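**Participants wanted: household storage and sorting study, Florham site**

Ref. 202/B. Posted 28 Sep 2021.

Gresow is recruiting adults for a paid study of how people store small goods at home. The work is carried out for Ivero, a maker of shelving and drawer inserts, and covers kitchens, hall closets and utility rooms. Results will be used to revise the sizing tables for the next line of inserts. No product is sold or promoted during the sessions.

**Who can apply**

- Age 18 or over, living within driving distance of Florham.
- Main user of at least one kitchen, shared or not.
- Able to lift 11 pounds to shoulder height without discomfort.
- Not employed in furniture retail, interior design or market research.
- Corrected vision is acceptable. Left-handed applicants are encouraged, as the August intake was short of them.

Applicants who took part in the Charpentier closet survey may apply again, but must state this on the form.

**What the study involves**

Part one is a home log. For two weeks, participants record each time they open one assigned cabinet, what they took out or put back, and whether another item had to be moved first. Entries are made on paper sheets, which we supply. Most people need around 8 minutes a day.

Part two is a single session at the Florham site. Participants load and unload a set of shelves to written instructions, then rearrange the same items in any order they prefer. Shelf heights are changed between rounds. A short interview follows, covering reach, labeling and items that are rarely used but kept.

Part three is a mailed questionnaire. It repeats some of the interview questions in a fixed format and should be returned in the prepaid envelope.

Closed-toe shoes are required for the session. Lockers are available for coats and bags. Phones must be switched off during the timed rounds.

**Payment**

Participants who complete all three parts receive $144, paid by check after the questionnaire arrives. Those who withdraw after the home log receive payment for that part only. Parking is free. Bus fare is refunded against a ticket.

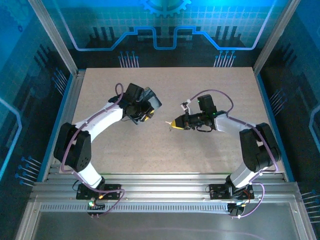
*Speckled work surface with a dark gray, box-like object.*

**Data handling**

Log sheets are stored under a participant number. Names and addresses are kept separately and destroyed when payments have cleared. Ivero receives tabulated results and unsigned interview extracts. Participants may ask for their sheets to be removed at any point before tabulation.

**How to apply**

Request a form from Upendo Mohamedi, participant coordinator, at the Gresow front desk or by mail. Forms should list the cabinets in the home with approximate width and depth. Drawings are not needed. Questions about the shelf-loading session, including access and seating, go to Dennis Mabula at the same address.

Places are assigned by household type, so early applications are not given priority. All applicants will receive a written reply.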